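Rilora Kitchen Pack for simulated arms
Home > Software > Sim packs > Kitchen
Version 4 -- page updated 2 February 2018
Sold by Flemer. Support by Flemer, mostly Tatsuya.

In stock (it's a download, so always in stock)

Add to cart
Request a quote
Ask a question

Quick version

Ready-made kitchens for people training or testing a robot arm in simulation. You get the rooms, the appliances, the pots and bottles, a stock arm with a parallel gripper, and a set of tasks with a start state and a pass/fail check. Load it, pick a task, run your controller. No modeling work on your side unless you want to do some.

Kitchens: 23
Tasks: 17
Start states per task: 500
License: per seat or per lab, see below

Who it's for

Labs and small teams that need a cooktop, a sink and a counter to practice on and don't want to spend a summer building them. Also integrators who quote kitchen work and want to check reach before they pour money into a bench. We've had a few teachers buy it too, works fine for a class, ask for the lab license.

Not for you if you need food. Nothing in the pack boils, melts or spills. Water is not simulated. We get asked every week. It's on the list.

What's in the download

-- kitchen files, grouped by layout (straight run, corner, galley, island)
-- appliance models with moving parts: knobs turn, doors swing, drawers slide
-- loose items: pots, pans, bottles, bowls, cutting boards, mugs
-- finish sets for counters, tile, cabinets and floors, swap them from one settings file
-- arm and gripper model, with a mount you can move
-- task scripts and checkers
-- sample controller (keyboard) and a scripted one for the four easiest tasks
-- PDF manual, short, and a shorter one for people who won't read the first

Knobs and burners

Most of the work in version 4 went here. In version 3 a knob was a cylinder glued to the front of the stove and you could "turn" it by bumping it from the side. People's policies learned to bump. Now each knob has its own joint with friction, a stop at both ends and a detent at off. Burner state is tied to the knob angle and you can read it out of the log.

Genivaldo Dantas rebuilt the collision shapes for the grates at the same time. Old ones were a flat slab, so a pot would slide across like a puck. New ones are bars. A small pot set down off center will now tip, and that's on purpose.

Knob tasks come in three flavors. Turn on the burner under the pot. Turn off whatever is on. Move the pot to a named burner, then turn that one on. The last is the hard one. Our own scripted controller does not pass it reliably and we don't ship it as a baseline.

Arm and mount

Comes with one arm set up, on a fixed column in front of the counter. Mount height and position are two lines in the config. If you move it back too far it can't reach the rear burners -- the loader will warn you but it won't stop you.

You can bring your own arm. Cheng-en Chuang wrote the import notes, they're in the manual under Arms. Plan on an afternoon. Most trouble is with gripper fingers: if yours are thick they wont fit between the knobs in the narrow stove models, and there's no setting that fixes that, pick a different stove.

Task list, short form

Burner on
Burner off
Pot to burner
Pot to burner, then on
Pot to sink
Lid on
Lid off
Bottle to counter
Bottle to shelf
Two bottles, swap places
Drawer open
Drawer shut
Cabinet open
Cabinet shut
Mug to rack
Bowl stack
Clear the counter

Every task has a time limit, you can change it. Every checker is plain text, you can read it and argue with it. Octavian Munteanu does argue with it and a lot of the fixes in this version are his.

Start states

A start state sets the item positions, the knob angles, the finish set and the lighting. They are fixed files, so your run and somebody else's run begin from the same place. Use them in order, shuffle them, or turn them off and write your own. If you publish numbers please say which ones you used.

We hold nothing back. Some vendors keep a hidden test set on a server, we looked at it and it was a headache for everybody.

What you need to run it

A desktop with a decent graphics card. It'll run on a laptop with rendering turned down, slow but ok for checking a script. Without rendering you can run several copies at once on one machine. Linux is what we test on. Windows works for most people, the installer is a bit ugly. No Mac build.

Disk space: leave plenty, the finish sets are big. You can skip them at install and get plain gray everything, which is fine for control work.

Sample view

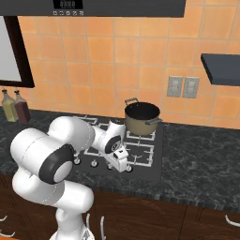
Cooktop task, arm over the front burners. Stockpot on the back-right grate, orange tile finish set.

Cameras are yours to place. Default setup gives you one fixed view like this and one on the wrist, both can log color and depth. Watch the fixed one when the arm is working low over the stove: the wrist can block a burner, so if your policy depends on seeing all of them, add a second view from the other side. Costs some speed.

Licenses

Single seat -- one person, one machine plus one spare
Lab -- everybody in one group, any number of machines on site
Class -- same as lab, expires at the end of term, cheaper
Trial -- one kitchen, the burner tasks only, no time limit

Upgrades from version 3 are free if you bought after September. Before that it's half price, send your old order number. Prices are on the quote form, they differ by country and we got tired of updating two pages.

Works with

Rilora Viewer (free, get it, it makes logs readable)
Matsuda teleop pad -- plug in, pick the profile, done. Good for recording demos.
Trisham log tools -- needs the converter script in the extras folder

Other gamepads mostly work. Axis mapping is in one file. If up is down, flip the sign.

Known problems, version 4

-- Drawers in the galley layouts can stick half open if you pull at a steep angle. Fix coming.
-- Loop handles on pots: collision shape is coarser than what's drawn. Fingers may stop a little short of the metal.
-- Glossy finish sets flicker on some older cards. Use matte.
-- "Bowl stack" checker passes if the top bowl is upside down. We know. Some of you like it that way apparantly.
-- Reset is slow the first time after loading, quick after that.

What buyers wrote

"Switched from version 3 and our success rate on the burner tasks fell off a cliff. Which was right, the old numbers were junk. Took us two weeks to get back to something we'd show anybody. Knobs are much better. Manual still doesn't explain the detent setting, had to email." -- Daichi Tanabe

Reply from Flemer: detent setting is now in the manual, Arms chapter, wrong place, will move it.

"Good value for the lab license. Wish the cabinets had more handle types. Install on Windows took three tries." -- verified buyer

"Bought for a class. Students had the keyboard controller going in the first session and spent the rest of it knocking bottles over. Would buy again." -- verified buyer

"No liquids, so no pouring. Read the page before you order, I didn't." -- verified buyer

Questions we get a lot

Does a policy trained in this work on a real stove?
Depends on your policy and your stove. We sell the sim side only. Swapping finish sets during training helps with the camera part. Forces are another story, tune the knob friction to your own hardware before you trust anything.

Can I change the pot?
Yes. Drop your mesh in the items folder, set the mass, run the check script. If it falls through the grate your mesh has holes.

Can two arms share a kitchen?
They load, and they collide properly. No two-arm tasks yet.

Can I share my edited kitchens?
Scene files yes, our meshes no. Anybody with a license can open your file and it'll find the meshes on their side.

Do you do custom kitchens?
Sometimes. Send a floor plan and photos, Tatsuya Koyama will tell you if it's a week or a month. Appliances with odd controls take longest.

Refunds?
Try the trial first. After that, 17 days, just write to us with the order number.

Download and help

Link comes by email right after payment. Check spam. The file is split in parts, get all of them before you unzip or it will complain about a missing scene list.

Support by email. Put the version number and the task name in the subject line and attach the log, please, the whole log and not a screenshot of it.

Related items
Rilora Laundry Pack
Rilora Workbench Pack (version 2)
Finish sets, extra tile and stone
Matsuda teleop pad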